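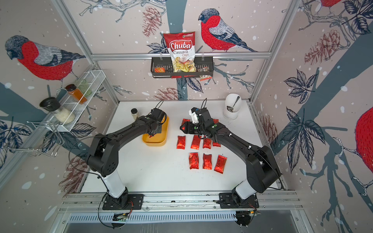 小袋包装(こぶくろほうそう)とは、菓子や茶、調味料などを一回に使う分ずつ小さな袋に詰めた包装のことで、個包装、分包とも呼ばれる。台所の引き出しを開ければ、いつのまにか溜まった袋がひとつやふたつは顔を出す、暮らしにたいへん馴染み深い包装である。

概要
袋の材料には紙、樹脂フィルム、アルミ箔などがあり、これらを貼り合わせて用いることも多い。湿気や光、香りの移りを嫌う中身には箔を含むものが好まれ、さらりとした砂糖のようなものであれば、昔ながらの紙袋でも十分に役目を果たしてくれる。形は三方を閉じたもの、四方を閉じたもの、細長い棒状のものなどさまざまである。 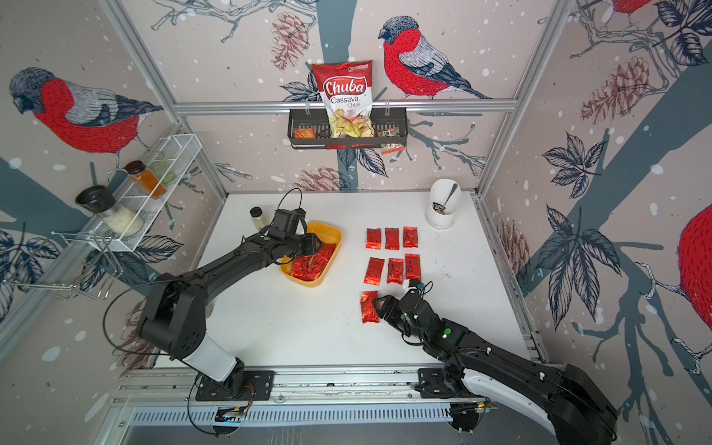 黄色系のトレーと卓上に並ぶ赤い小袋

文化
包装史家のミーナークシー・アガルワールは著書『小さな袋の話』のなかで、茶商トリパティ商会の見本袋201点を取り上げ、色や文字の移り変わりを丹念に、そして愛情をこめてたどっている。旅先から持ち帰った砂糖袋を一枚ずつ帳面に貼って楽しむ人も多く、ダヴステッドの郷土館では毎年1月に愛好家の交換会が開かれる。

課題
分けやすく配りやすい反面、中身に比べて包材が多くなりがちで、素材を貼り合わせた袋は再生が難しい。

関連項目
軟包装、ティーバッグ、薬包紙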